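Chapter 3
Switching in Small Networks

A switch joins the devices of a local network and passes traffic between them. It reads the destination address of each frame it receives and sends that frame out through the port where the address was last seen. This chapter covers how the address table is built, how long entries are kept, and what happens when the table is full. 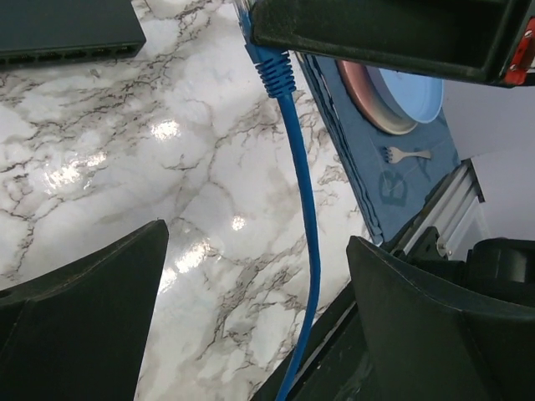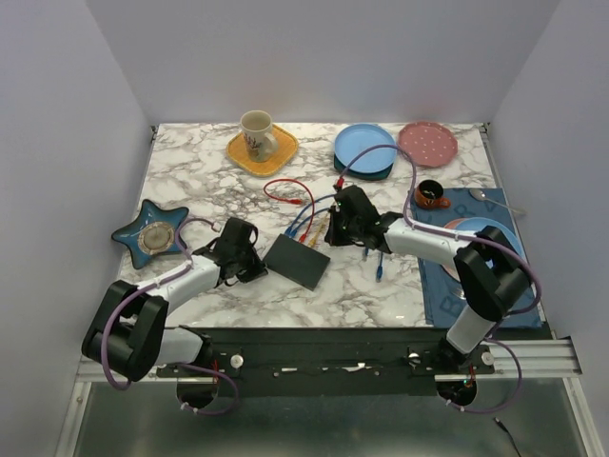 Fig. 3.1 (first view) A network switch on a tabletop with marble patterning.

3.1 The Address Table

At power-up the table is empty. When a frame arrives, the switch records the source address and the port it came in on. A frame with an unknown destination is flooded - sent out of every port except the one it arrived on.

Entries expire. In the Worix office network used in the exercises, an entry is dropped after 200 seconds without traffic. The office has 42 hosts on 3 switches, and Koo's method (Section 3.4) is used to trace a host from one switch to the next.

Terms to know: port, frame, source address, flooding, aging time.

3.2 Flooding and Loops

Two switches joined by two cables form a loop. A flooded frame then circulates until one link is removed or blocked.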